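Thursday, 1st April

The door finder works on shiny machines!

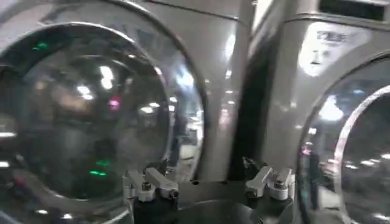

Wrist view, two washer-type doors side by side, gripper at the bottom. Look at all those reflections in the glass.

I've been grinning since lunch. For ages the perception side has fallen over on anything glossy, and these two are as glossy as they come: silver-grey fronts, chrome round the door, lights bouncing off everything. The old version of Filtar looked for bright edges and fitted a circle to whatever it found, so a strong glare on the rim would drag the circle sideways and the planner would happily send the arm off to a handle that wasn't there. I once watched it plan a lovely smooth path to a reflection of a ceiling light.

The new version asks a different question. It takes the dark outer rim first, throws away any pixel that is too bright to trust, and then checks whether the leftover bits of arc could belong to one big circle. It doesn't mind if most of the circle is missing (very handy this close up, where the left door runs out of view on three sides and you only get a bit of the right one). Fatima Hendricks suggested the trust mask back in November and I said it would be too slow. Well! It runs in 4 milliseconds. I've apologised and bought her a bun.

Then the gap. I wanted the dark strip between the two machines as a second clue, so that Galindo knows which door belongs to which body. It leans a bit in the wrist view and my first go assumed it would be upright, so everything got labelled as one enormous machine with two doors. Swapped the fixed angle for a fitted line and the labels came right. Must write a test for that before I forget.

Ran it over 2000 saved views this afternoon and went through the worst 20 by hand. Most of the bad ones are coloured reflections, pinks and greens in the glass, where the mask lets too much through. I think brightness alone won't do and it needs to look at colour as well. Fatima thinks we should compare neighbouring views as the wrist moves, as reflections slide about and a rim doesn't. She's probably right again, and I'm going to try hers first this time.

Still to do: the planner stops 10 centimetres short whenever the circle score drops, even for a single view, so the arm dithers. Needs some smoothing. Also Zindusa is still writing its logs in the wrong time zone.

Too excited to cook. Toast, then one more go at the mask.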